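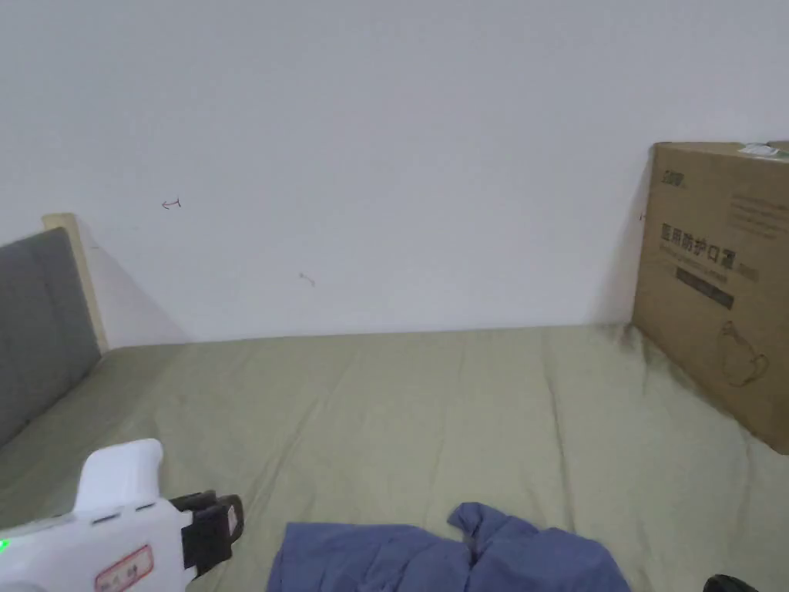 ## How a fitted sheet stays on a bed

A flat sheet is a plain rectangle of cloth. It stays in place only if its edges are folded and pushed under the mattress. A fitted sheet is shaped at the factory so that it grips the mattress by itself. The green sheet on this bed is a fitted sheet.

### The parts

- **Top panel.** The large area that you lie on.
- **Sides.** Strips of cloth that hang down over the edge of the mattress.
- **Corners.** Each corner is sewn into a pocket.
- **Elastic.** A stretchy band sewn into the hem. It pulls the hem inwards, under the mattress.

### Why creases form

Cloth is woven from threads that cross each other. When the pull is equal on all sides, the threads lie flat. When one corner pulls harder than another, the extra cloth has to go somewhere, and it rises into a fold. Long creases often run at a slant, in line with the stronger pull. A heavy object on the bed can also change the pull - the cloth under it is held still while the cloth beside it can move. 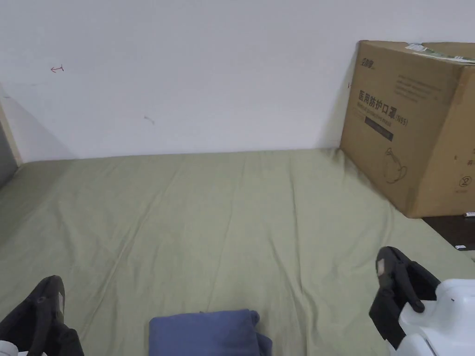 *Home Science Club, Ullanville - page by Tala Shboul*

The creases here are shallow. Many run from upper left to lower right, and near the bottom they spread out like a fan. A large cardboard box stands on the sheet and leans against the wall.

### Try it: find the pull

You need a tea towel, a table and 2 helpers.

1. Lay the towel flat and smooth it with your hand.
2. Ask each helper to hold one corner. Choose corners that are opposite each other.
3. Both helpers pull gently. Look for folds running between the two corners.
4. Let go, smooth the towel and repeat with the other pair of corners.
5. Draw both patterns. Mark the direction of the pull with an arrow.

### Words to know

**Hem** - an edge of cloth that is folded over and sewn.

**Tension** - the amount of pull in a material.

**Weave** - the pattern in which threads cross.

Next page, November: how pillowcases are made.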